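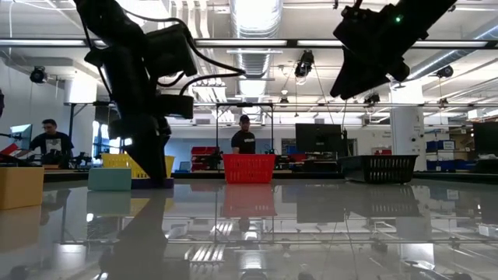

How many baskets do you need to sort a pile of small things?

Three is plenty for most piles. If you need more than that, split the pile first and do it in two sittings.

I have been asked this twice now in the comments under my post on the sewing drawer, once by Shobha Kamath, who always writes such nice long messages, and once by somebody who didn't leave a name. So I thought I'd give the whole business of baskets a post of its own, and put the kettle on before I started, as I do tend to go on about it.

I came to sorting late. My mother kept everything in cookie tins, and you found a thing by tipping the tin out on the bed and stirring. I did the same for years, with buttons, batteries, fuses, picture hooks, the little wrench that comes with every shelf you ever buy. Then we moved to Drumton, into the house with the narrow kitchen, and there was no bed near enough to tip anything out on! I bought three small plastic baskets with holes in the sides, set them at the back of the table, and emptied the first tin in front of them. I was done before supper. I remember being a bit put out that it had been so easy.

The baskets matter more than I expected. I like them low, so that your hand goes in without your wrist catching on the rim, and I like holes, for the crumbs and dust that come along with anything that has lived in a drawer. Mine are different colors, and I would never go back to a matching set. Matching looks lovely on the shelf (Zoi Drakos has a whole pantry of white ones and I do envy it when I visit) but when you are in the middle of a pile you don't want to be reading labels. You want to think "red" and have your hand go there.

One thing took me a long while to learn. The color of the basket doesn't have to match the color of what goes in it. My first instinct was yellow things in the yellow basket, and that is fine until you have no yellow things. Now I decide at the start what each one is for, say it out loud, and stick to it until the table is clear. With my grandson's wooden blocks we had purple in the yellow basket for a whole winter, and he never once put one back wrong. He corrected me, several times, with great patience.

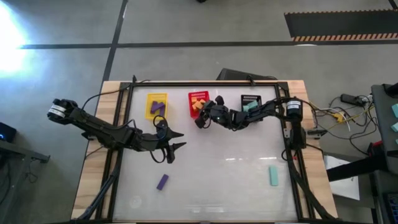
Purple in the yellow, orange in the red, teal in the black, and a couple of blocks still out on the white.

I do think a plain surface helps. Our table at home has so much grain in it that a brown button will vanish while you are looking straight at it, so I put down an old white roller blind I saved from the spare room. You can see every last thing on white. When I'm finished I lift the two long edges and whatever dust is left slides down the middle and into the trash.

Then there's the order of going about it. I used to pick out all of one kind, then all of the next, and I still do that if I'm tired and the radio is on. It's restful. But it means going over the same pile again and again, and Vignesh Thevar, who helped me clear out the garage in May, couldn't bear to watch. He picks up whatever is nearest and puts it where it goes, then whatever is nearest after that. I tried it his way with a coffee can of screws and it was quicker — not by a great deal, but enough that I had time to sweep the step.

Leave the baskets along the back and keep the front open for the pile. I had mine on both sides for a while and kept knocking the left one with my elbow. And give them a little space between each other, or things that miss one basket land in the next and you won't find them until Christmas.

What do you do with the odds and ends that don't belong anywhere? I had a fourth basket for those at first, and of course it filled up faster than all the others put together. Now they stay on the table until the end, and I have to look each one in the face. Most of them go. Last time I was left with a curtain ring, a key to nothing and a very handsome brass hinge, and the hinge is on the windowsill in front of me while I type this.

Meenakshi Raju has asked for a post about ribbon, so that will be next, once I have untangled mine.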